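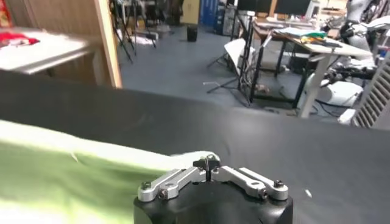 Wrist camera or head camera for comparing two grippers on cloth?
Posted by Ivone Figueiredo in Grippers and End Effectors

I have a two-arm setup and I'm trying to choose between two parallel grippers for handling clothes. One is the Ostimeck, which has metal linkages and a small fingertip. The other is the Umau, which has wider pads and a bit more stroke. The job is plain: take a T-shirt off the table, spread it, fold it, put it down in the same spot every time.

The table has a black cover on it. There is a camera at the wrist and another one up at head height. I have been logging both.

My trouble is that the two cameras don't agree on which gripper is better. When I score attempts from the wrist view, the Ostimeck wins easily. I can see the cloth go in between the pads and I mark it as a grasp. When I score the same attempts from the head view, the Umau comes out slightly ahead, and a fair number of the Ostimeck grasps look like they only caught the top layer of a fold, or caught nothing and pushed the cloth along.

I have 3,738 clips so far from both grippers together. I don't want to go through them all again with a new rule unless I know the rule is right.

So what I would like to know:

Which camera should I trust for scoring?
Is there a fair way to compare grippers when the fingertips are different widths?
Does the controller matter here? I run the Umau in force mode and the Ostimeck in position mode because that's how each one came set up.

Arms, table and shirts are the same for both. I'm on the Bowen controller, if that makes a difference to anyone.

Guangming Jiang
Member, Votenstead

The last thing you wrote is your biggest problem, so fix that before you worry about cameras. If one gripper closes until it feels a set force and the other closes to a set gap, you are comparing two control modes and the hardware is only along for the ride. A thin T-shirt is one layer in some places and four or more at a folded hem. A fixed gap that suits the hem will let a single layer slide out. A fixed gap that suits a single layer will squeeze the hem hard and may stall the motor.

Put both in the same mode. If both can do force, use force. If one can't, run both in position and close all the way, then read back where the fingers stopped. That stopping position is worth saving with every clip. It tells you if there is anything between the pads and gives you a hint of how much.

On cameras, use both but for different questions.

The wrist camera is for whether cloth is between the fingers. It moves with the gripper, so the fingertips are always in the same part of the view. You can crop that part and go through clips very fast. What it can't do well is tell you which part of the shirt you have. Up close, green cloth is green cloth.

The head camera is for whether the grasp was any use. You see the outline of the shirt, where both arms are on it, and whether the part being held is a corner, a collar or just a bump in the middle.

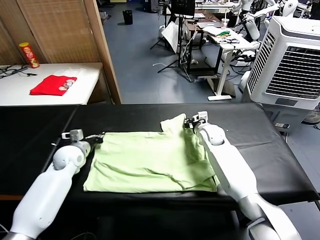

I score in two passes. First pass from the wrist, yes or no on holding cloth. Second pass from the head, yes or no on holding the right part. A try only counts as good if it gets both. You will find your two scores stop fighting, as they were measuring separate things from the start.

For the fingertip width, I wouldn't try to correct for it in the numbers. Width is part of what you are buying. A narrow tip gets under an edge more easily and a wide pad keeps cloth from twisting once it's held. Report them as two results, one for picking up and one for holding through the move, and let the reader decide which matters.

Also check your approach height for each gripper separately. If the fingers differ in length by even 2 mm and you kept the same tool offset, one of them is pressing into the table cover or the other is stopping short. I have seen that alone decide a whole comparison. Touch off each gripper on the bare cover, set the offset from that, then start over.

Brahim Ait Brahim
Member

just go with the wider pads. I used narrow ones on towels and they kept dropping. never had a camera on the wrist and never missed it

Jasmina Kneževič
Regular contributor

I agree with Guangming on the control mode. I want to add something about the cloth, as one plain shirt is too kind a test.

A single light shirt on a dark cover is easy to see and easy to pick. Most grippers will look fine on it and the differences you measure will be small. Put two pieces down together, bunched up, and ask for one of them. Now the fingertip has to get hold of one piece without taking the other. This is where I have seen narrow and wide tips really separate. Wide pads tend to bring the second piece along. 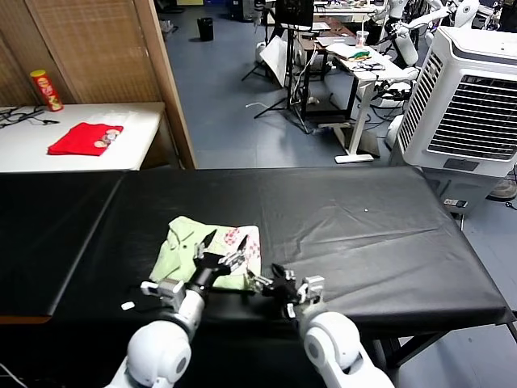
Both grippers down at the pile: light green cloth with a white and red patterned fabric.

Using a pattern for the second piece helps a lot with scoring. From the head view you can tell right away which piece is coming up. With two plain pieces in similar colors you'll be stepping through clips one at a time and guessing.

As for your 3,738 clips, don't rescore them all. Pull 65 at random from each gripper, score them with the two-pass rule, and see how far the result moves from your old one. If it barely moves, keep the old scores and write down how you checked. If it moves a lot, then the mixed control modes have probably spoiled the set for this purpose anyway, and your time is better spent on new runs.

For new runs I would do it this way:

Same mode and same closing speed on both grippers
Tool offset set separately for each
Shirt dropped from the same height before each try, not laid out by hand
Switch grippers in blocks, A then B then A again, so that worn pads or a shifted camera don't all land on one side
Save finger position at close and again at the end of the move

The last one catches slow slipping, which is hard to see from either camera. If the fingers close further during the move, something has slid out.

One small thing about the wrist view. Check the exposure. With a black cover filling most of the picture, auto exposure will brighten everything and the light cloth can wash out near the fingertip, right where you need the edge. Set it by hand with the shirt in view and lock it. I keep the head camera locked as well.

Ivone Figueiredo
Original poster

Thanks all. I checked the offsets on Sunday and the Umau was set too high, by a bit less than Guangming's 2 mm. It has been corrected. I also found that the Ostimeck does have a force mode in the Bowen settings – it's under the current limit page and has a different name, so I had missed it.

I scored the sample the way Jasmina described. In the Ostimeck set, 9 of the 65 changed from good to bad, all of them top layer only. I haven't finished the Umau set yet. I'm going to do new runs with both in force mode and I'll add a second cloth for half of them.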